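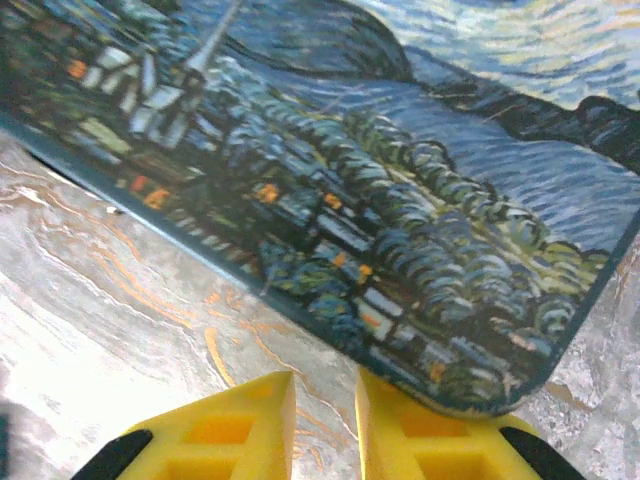 Printed panel keeps turning in the grip at our open day demo. Force or fingers?

We run a two-finger arm at the Burberg open day in December. The task is picking up a rigid rectangular panel with rounded corners, printed with a Van Gogh style night landscape, from a marble-patterned countertop and handing it to a visitor. Fingers are the yellow ones with the rectangular cut-outs. In rehearsal the panel rotated after lift in 6 of 10 runs. Grip force is at the Tindolex default. Wrist camera only, no force sensor. Do I raise the force or print stiffer fingers?

2 answers

Answer 1 (accepted)

Neither, to start with. Check where you are gripping. A flat panel held near a corner has its center of mass well outside the contact area, and gravity turns it around the fingertips. More force delays this a little and flexes the fingers more.

Move the grasp point to the middle of the long edge and repeat the same runs. If it still turns, lower the lift acceleration before you touch the force. We halved ours for the Wojcik demonstration and left the force alone. Ribbed fingers give under load, so let them settle for 240 ms after closing before the lift starts.

Also check how the camera finds the panel. A busy print has a lot of internal edges, and our detector sometimes locked onto those instead of the border. Mask the interior or fit the outline only.

For the handover, keep visitors behind a line until the arm has stopped.

Answer 2

put rubber tape on the tips. worked for us on a Fonby arm, different fingers though. you have to change it when it gets dusty

Comment on answer 1: Mid-edge grasp fixed most of it. Still testing the settle time.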